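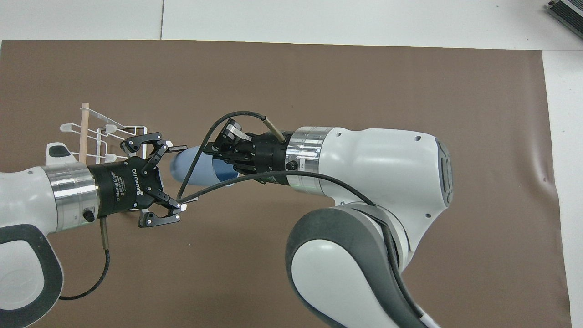 Subject: Re: [floltitstead-allotments] Water meter reading

On Wednesday the list moderator wrote:

> The new meter at the Stondunport Road gate read 1458 this
> morning. Last month it was 79 lower than the Jarman bill says
> it should be. Can anyone on the top rows check whether the
> standpipe by plot 400 is still dripping? Also, is the lower
> tap meant to be off until spring?

I went up after work and looked. The standpipe drips when the handle is left straight up. If you push it a little past that it stops, so please do that until we get a new washer. I have ordered 2 from Akberg and they should come next week.

The lower tap is meant to be off, yes. The shutoff is under the square lid next to the compost bays, and it was closed when I checked. The pipe lagging there has split, so I taped it for now.

On the bill, I think Jarman used an estimate for February. The bill has a small E next to the reading. We had the same thing the winter before last and they fixed it on the next one after we sent in our own number. I can send it this time if whoever has the account number mails it to me off list.

The hose on the top row is still missing its connector. If you borrowed it, please put it back in the shed.

Plot 31, Floltitstead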